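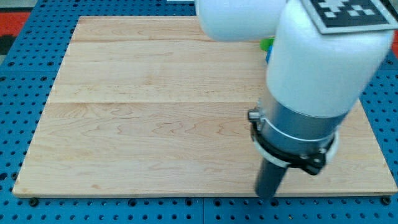 Tablero de arce encolado sobre una mesa de trabajo perforada.

El tablero alistonado, también llamado tablero de listones encolados o panel macizo encolado, es una pieza plana de madera maciza que se obtiene uniendo por los cantos varios listones o tablas. Se emplea en encimeras, mesas, peldaños, estantes y tablas de cocina. No debe confundirse con el contrachapado, formado por chapas superpuestas con la fibra cruzada.

Fabricación
La madera se seca hasta una humedad acorde con su uso final, se cepilla y se corta en listones. Los cantos se encolan, por lo general con adhesivo vinílico o de poliuretano, y el conjunto se prensa con sargentos o en prensa hidráulica. Tras el fraguado se retira la cola sobrante, se calibra el grosor y se lija. Los grosores comerciales más corrientes son 19 y 25 mm.

Según la disposición de las piezas se distinguen dos tipos. En el de lama continua, cada listón recorre todo el largo del tablero. En el de lama empalmada, los listones se componen de tramos cortos unidos a testa, a menudo mediante entalladura múltiple.

Aspecto
Las juntas forman líneas rectas y finas que separan bandas de tono algo distinto. En el arce, de color claro entre crema y beige, la veta es poco contrastada y puede presentar ondas o figuras semejantes a llamas. Dos bandas contiguas pueden diferir mucho: una lisa y uniforme, otra con dibujo marcado. Algunos talleres ordenan los listones antes de encolar para suavizar el cambio. El fabricante Plakimwood clasifica sus tableros de arce en 11 calidades según el color y la figura.

Sujeción durante el trabajo
Para lijar o mecanizar la superficie, el tablero debe quedar inmóvil y con la cara superior despejada. En las mesas con retícula de agujeros se colocan topes, pernos o mordazas junto a los cantos. El sistema Verkura, por ejemplo, usa pernos de 20 mm.

Véase también
Contrachapado
Cola de carpintero
Banco de carpintero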